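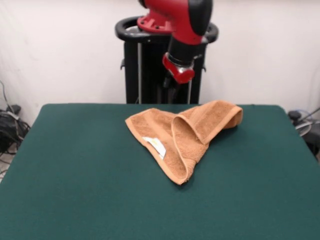
¿Cómo se le enseña algo a un robot?

Cuando tú aprendiste a doblar una toalla, seguramente una persona mayor se puso a tu lado y te dijo: «Mira, se hace así». Tú miraste, lo probaste, te salió mal, y lo probaste otra vez. Nadie te escribió una lista con los centímetros exactos.

Con los robots se puede hacer una cosa parecida. Se llama aprender por demostración. Una demostración es una muestra completa de una tarea, desde el principio hasta el final.

¿Por qué una toalla?

Muchos robots de las fábricas trabajan con piezas duras. Una pieza dura tiene siempre la misma forma, y si la dejas en la mesa el viernes, el lunes está igual. Una toalla es muy diferente. La tiras diez veces encima de la mesa y cae de diez maneras distintas: con un rollo en el medio, con una esquina escondida debajo, con una punta que mira hacia ti.

Haz la prueba en casa. Coge una toalla pequeña, déjala caer y busca sus cuatro esquinas sin tocarla. Muchas veces no las vas a ver todas. El robot tiene el mismo problema, y además no sabe qué es una esquina hasta que alguien se la enseña.

Primera manera: llevarlo de la mano

En esta manera, la persona coge el brazo del robot con sus propias manos y lo mueve despacio. Los motores se ponen «blandos» para que el brazo se deje llevar. Mientras tanto, el ordenador apunta cuánto se ha doblado cada articulación. Las articulaciones del robot son como tu hombro, tu codo y tu muñeca.

Es como cuando un profesor te coge la mano para enseñarte a escribir la letra «a». Funciona bien para movimientos sencillos, pero tiene un inconveniente: las manos de la persona pueden tapar la toalla, y entonces las cámaras no ven bien lo que pasa.

Segunda manera: a distancia

Aquí la persona no toca el brazo que trabaja. Usa un mando, o a veces un segundo brazo más ligero, y el robot repite sus movimientos casi en el mismo momento. Esto se llama teleoperación. «Tele» significa «lejos» en griego antiguo, igual que en «teléfono» y «televisión».

Hélène Dufour enseña a robots en el taller Clindden y ha llamado Bisia a su programa para grabar demostraciones. La primera vez que probó con el mando, dice, se sintió como una persona que se ata los zapatos con guantes de cocina. «Yo sé doblar una toalla desde que tengo seis años», cuenta. «Pero con la pinza no tengo dedos, y tampoco siento si la tela es suave o si se me escapa. Tengo que mirar mucho más».
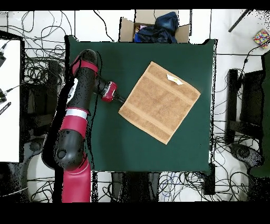

La pinza del robot y la toalla, extendida sobre la mesa verde.

¿Qué guarda el ordenador?

En cada demostración, el ordenador guarda dos cosas al mismo tiempo. La primera son las imágenes de las cámaras. La segunda son los movimientos: cómo está cada articulación y si la pinza está abierta o cerrada. Después junta las dos, como cuando pones el sonido y la imagen de una película. Así puede saber que, cuando la toalla se veía de esta manera, la persona movió el brazo de aquella otra.

Una sola demostración no basta. Para la tarea de la toalla, Hélène grabó 1055. De estas, 616 empezaban con la toalla arrugada, y las otras con la toalla ya extendida. Un martes grabó 21 seguidas antes de la hora de comer y terminó con la espalda cansada.

¿Y los errores?

A veces la pinza se cierra y no coge nada. A veces coge dos capas de tela cuando quería coger una. Si la persona lo corrige con calma, Hélène suele guardar también esa grabación, para que el robot vea cómo se arregla un error. Si la demostración ha salido muy confusa, la borra y empieza de nuevo.

¿Cuándo lo hace solo?

Después de las grabaciones, el ordenador busca lo que tienen en común. Esto se llama entrenamiento y puede durar muchas horas. Luego viene el examen: se pone la toalla de una forma nueva, la persona suelta el mando y el robot tiene que decidir él mismo adónde va la pinza. Las primeras veces suele hacerlo regular. Entonces se miran los fallos y se graban más demostraciones justo de las partes difíciles.

Juega a ser robot

Necesitas una toalla pequeña, dos cucharas de madera y un amigo.

Uno es el robot. Se tapa los ojos con un pañuelo y coge una cuchara en cada mano. El otro es el operador y le da órdenes cortas: «derecha», «baja», «aprieta», «sube». Intentad doblar la toalla por la mitad. Después cambiad los papeles.

Palabras para recordar

Articulación: parte del brazo que se dobla o gira.
Pinza: la «mano» del robot.
Demostración: una muestra completa de la tarea.
Teleoperación: mover un robot desde lejos.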